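Reseating the Ikwood

The sofa is an Ikwood three-seater, bought second-hand from a house clearance in Cowie. The frame is sound. The seat was not. Anyone sitting in the middle slid towards whoever was on the left, and after an hour the front rail could be felt through the cushion. I have now redone the suspension and the foam, and these are my notes, mostly so that I can find them again when the matching armchair goes the same way.

The underside first. I turned the sofa on its back on two blankets and took off the black dust cover, which was held by 194 fewer staples than I had budgeted for, the box in the shed having held 1,194 when I last bothered to look at the lid. A flat tack lifter and side cutters got them all out. I kept the old cover as a template. It had stretched at one corner, so I cut the new one from the opposite half, flipped.

The seat had been sprung with rubber webbing, running front to back only, in clips let into a groove in the rails. Every strap had hardened. Two on the left had split at the clip, which explained the slide. The clips themselves were fine and came out with pliers and a bit of heat from a hairdryer.

I had meant to fit new rubber webbing in the same clips. Gavin Chisholm, who did upholstery for a living before his wrists gave out, looked at it on Tuesday and told me to fit zigzag springs instead. His argument was that the rails are thick enough to take them and that the rubber would need doing again. My argument was that I already had the rubber. We went with the springs.

Spacing matters more than I had understood. The instructions that came with the springs give one figure for seats and leave it at that. Gavin sets the outer ones closer to the arms than to each other, on the grounds that people perch at the ends and sprawl in the middle. I marked both rails from the centre outwards, and checked the diagonals before driving any nails. Each spring is hooked at the back, pulled forward with a loop of cord and dropped into the front clip. The clip is then nailed shut. Keep your face out of the line of the spring while doing this. I let go of one and it marked the skirting board.

The springs are tied across with paper-covered wire, clipped at each crossing. Over that goes hessian, folded at the edges and stapled through the fold, then a thin layer of felt.

Next the cushions. The old foam had gone to crumbs at the front edge and was a sort of biscuit colour throughout. I ordered replacement blocks from Wistau, who cut to size and ask for measurements in millimetres. I gave them the cover measurements plus 15 each way so that the foam would fill the corners. It does, although the first cushion took me most of an evening to get into its cover. For the other two I wrapped the foam in a thin plastic dust sheet, sucked the air out with the vacuum cleaner, slid it in and pulled the plastic out afterwards. Much quicker.

I wrapped each block in polyester wadding, front and top and back, leaving the sides bare. Spray glue only at the back edge. If you glue all over, the wadding cannot shift with the cover and you get a ridge.

The zips were a nuisance. One slider had lost its grip on the teeth, and squeezing it with pliers fixed it for two days. I have unpicked the end and put on a new slider.

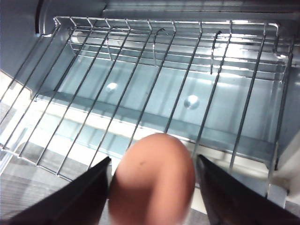
Firmness is where I am least sure of the result. Wistau sell by density and hardness, and the two are separate numbers. Density tells you how long the foam will last and hardness tells you how it feels, and it is quite possible to buy a dense soft foam or a light hard one. I chose dense and medium-hard. With the springs underneath it feels firmer than I expected. Valtteri Seppälä, who is a good deal heavier than I am, finds it right. I will give it until February before deciding whether to change the wadding for something thicker.

The seat is also higher than before. Against the old sagged foam that was bound to happen, but it makes the arms look low. Shorter feet would correct it. The present ones are on a standard bolt, and a shop in Brulbridge has tapered beech ones in two heights.

Costs, excluding tools: the springs, clips and nails were cheap, the foam was not, and the whole job came to just under 200 pounds. I still have the rubber webbing. It will do for the armchair if Gavin does not see it first.

Still to do: oil the show wood on the arms, refit the dust cover along the back rail where I ran out of daylight, and find the fourth foot glide.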